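Ticket 2272
Product: Joltska hand-held gripper kit, ribbed pads
Site: Risside
Opened: 04/09/2026
Status: awaiting parts

Fault as reported: thin snack packets slip when lifted upright. Boxes and rigid cartons hold without trouble. Kit is on evaluation and the result decides whether Risside keeps it.

Checks so far. Trigger travel is full and even on both sides. Pivot pins seated, no play in the linkages. Pads wiped with a damp cloth and left to dry. Jaw stop moved in by 2 mm. Test then repeated on the table by the sofa with a WEIDAN packet in glossy plastic, taken by the lower corners, one blue pad to each side. 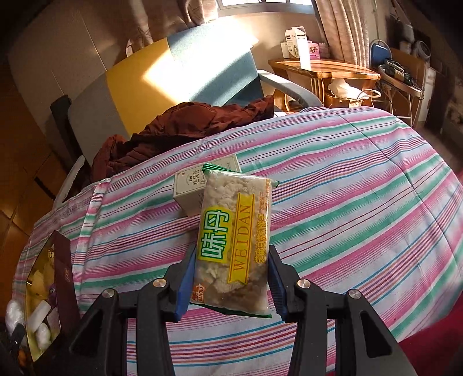

Esfahani replied that a low grip on a filled wrapper is the hardest case for the standard pads, and asked for the same test with the jaws closed at mid-height. The reply also asked whether the pads were from batch 2758, as that batch was moulded in a harder compound and is being replaced free of charge.

Batch number is on the back of the pad and can't be read with the pad fitted. Removed the left one: 2758. Right one the same.

Mid-height test done afterwards. Better, but the packet still creeps down if the tool is tilted. Not acceptable for shelf work.

Action: 2 soft pads requested from Pillier, who hold the spares. Jaw stop to go back to the factory setting before they are fitted. Pad screws are short, do not overtighten. Ticket stays open until the low grip test has been repeated.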